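Frequently Asked Questions: The Firkska Directory of Druggists and Chemists

What is the directory?

It is a searchable list of pharmacies, drug stores and wholesale chemists that once traded in the Plindari valley. Each entry gives the name of the business, its street, the owners we know of, and the printed sources we used. Kevin Grajales started it as a card file, and Thitima Ongart now edits it.

Can I look up a single druggist by name?

Yes. Use the surname box on the search page. Many men worked as clerks in one store before they opened their own, so check every result and not only the first one. Spelling in the old trade lists was loose. Try Nolan and Nowlan, Reed and Reid.

Why can't I find a store I remember?

The directory stops at the year the Nakpan Street trolley line closed. Stores that opened later are outside its range. If the store is older than that and still missing, send us what you have.

How are the records kept?
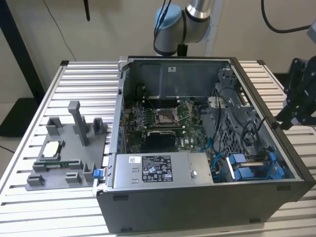
The typed entries, label scans and ledger pages are stored on our own equipment and copied to a second building each February. Scans are saved at full size, and a smaller copy goes on the website. Paper originals go back to their owners unless they have been donated.

Do you identify bottles?

We try. Send a clear photo of the front, the base and any raised lettering. A name and town on the glass is usually enough to match a bottle to a store. Plain bottles with no lettering are much harder, and for most of them we can only say what size they are.
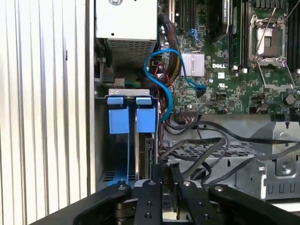
Paper labels help a great deal, even torn ones. Hemi Gilchrist handles bottle questions and answers them in the order they arrive. We do not give values, and we do not buy or sell.

What do the abbreviations in an entry mean?

"Whol." is wholesale, "ret." is retail, "cor." is corner, and "succ." means the business took over from an earlier one. "Prop. med." means the store made or sold its own patent remedies.

May I use the scans in a book or display?

Personal and school use is free. For print runs over 500 copies, write to Pornthip Noiphan first. Please credit the directory and give the entry number.

How long does a research request take?

Allow 19 working days. Requests that need the Baseo prescription books take longer, as those are read by appointment.

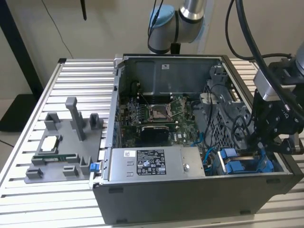

How do I send a correction?

Use the form at the foot of any entry and name your source. A page number is best. Family memories are welcome too and are marked as such in the notes.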